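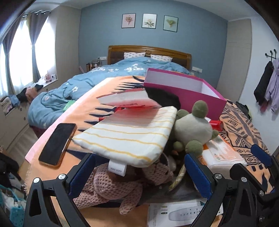

*Sulastri Nugroho, textile bench notebook, Estodville workshop, July 2024*

OK, madder again. I said I was done with madder in January and I meant it at the time, but Digby Wihongi came back from Plandmont with a bag of dried root and I have no willpower at all.

Soaked the chopped root overnight in plain tap water (ours is hard, so I skipped the chalk), poured off the first brownish water, then started over with fresh. Wool is the Royer two-ply, scoured, alum mordant at 15 percent weight of fiber. I wanted to use 14 so it would match the winter batch but the scale was being jumpy and I'd already tipped it in. Fine!

Brought the pot up slowly. The winter skeins went brick because I let the bath get away from me while I was on the phone, so this time I stood there with the thermometer like a nervous parent and pulled the heat the second it touched 95 F, then let it creep up over the whole afternoon. Boring, but the color is SO much better. First skein is a real orangey coral, the second is closer to peach, and the third, from the tired end of the bath, is a soft pink that I like more than either of them.

Things to sort out:

- The peach skein has a pale band where the tie was too tight. Figure-eight ties, loose ones, I know this.
- Coral bled a little in the rinse. Rinse again tomorrow with a drop of the Wekivetti soap before anybody winds it.
- Need a lightfast strip from each. Half under card, half in the south window.

Digby thinks the pink is good enough for baby things. I think it'll fade, and I'd want to see the window strips first (he says I say that about everything). We left it there.

Also tried a scrap of cotton in the leftover bath, no tannin, just to be nosy. Came out a sad beige. If I do cotton properly it needs the oak gall step and two days I don't have this week.

Saved the spent root in the blue bucket, lid on. Please don't throw it out, I want one more go at it with a pinch of iron.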